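Notebook, July, bench by the back window

Started before 8 because I wanted the natural dye pots going while it was still cool in here. Walnut is the subject again. I know, I know, I said I was finished with walnut after the last round, but the Narcombe order wants a brown that leans warm and stays put in a sunny window, and I keep coming back to the hulls because everything else I've tried goes either pink or khaki on me.

So, where things stand. The hulls are from the bag in the shed, the one with the blue string (please don't use the other bag, it's got mold in it and I haven't decided if I care). They soaked for 15 days, which is longer than I meant. I skimmed the top, strained the whole lot through the old curtain and then through a tea towel, and got a liquor so dark I couldn't see the spoon in it. Smells like a wet basement. The dog left the room.

Wool is the Funeron two-ply, washed twice this time. I skipped the second wash in spring and paid for it with those pale bands near the ties, so this time I washed, rinsed, washed again and let it sit in plain water overnight. I also tied the skeins much looser. Figure eights, four ties to a skein, enough slack to get a thumb through. If the bands show up again after all that then I'm blaming the spinning oil and writing them a letter.

Split the batch into three pots:

Pot A: walnut only, no mordant. This is the one I trust.
Pot B: wool mordanted with alum first, then walnut.
Pot C: walnut, then a short dip in weak iron water at the end.

Brought them up slowly, a bit under a simmer, and held them there for 2 hours. I'm bad at holding. The small burner on the left either sulks or goes full blast, and Pot B got closer to a boil than I'd like for maybe ten minutes while I was on the phone about the Gromivbridge fair (they've moved us to the row by the bakery tent, which I'm thrilled about!). No felting that I can feel, but I've marked the tag anyway so we know which one had the rough ride.
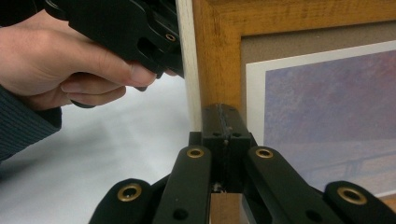 First look at the colors, wet, so take it with a big pinch of salt. A is a good plain brown, kind of like strong tea with a splash of milk. B is yellower, closer to caramel, and I like it more than I expected to. C went nearly black at the first touch of iron and then settled to a very serious gray-brown — handsome, but not what Narcombe asked for. I might keep C back for myself. There's a vest in my head that wants it.

Left all three to cool in their pots with the lids on. I used to yank everything out and rinse it right away because I'm impatient, and I really do think the color is deeper if you leave it alone. I'd love a proper side-by-side on that someday, same skein cut in half, one pulled hot and one left overnight. Adding it to the list, along with the other things on the list.

Rinse water: A took five changes to run clear, B took four, C was still shedding gray at seven so I gave it a bath with a drop of wool soap and that seemed to calm it down. Hung them on the line under the porch, out of direct sun.

Light test. Cut a short length from each and wound them on cards, half covered with foil, and taped the cards in the south window next to the onion skin ones from last summer. Those onion skins are looking pretty sad, by the way. The exposed half has gone from orange to something like old newspaper. I'll pull the walnut cards at 11 weeks and write down whatever I see, good or bad.

Things to fix before the next round. The big thermometer reads low, I checked it against the kitchen one and it's off by enough to matter. We're almost out of alum. The Nechyporuk kettle has a chip in the enamel on the inside near the handle, and there's a spot of rust starting, so it can't be used for anything except iron baths from now on. I've put red tape on the lid. If you take the tape off, put it back on!

Leftover liquor is in the two lidded buckets under the sink. It's still got plenty of color in it and I want to try it on the linen scraps, and maybe on that awful cream tablecloth.

Skeins still damp at supper time. Will weigh them and write up the tags in the morning.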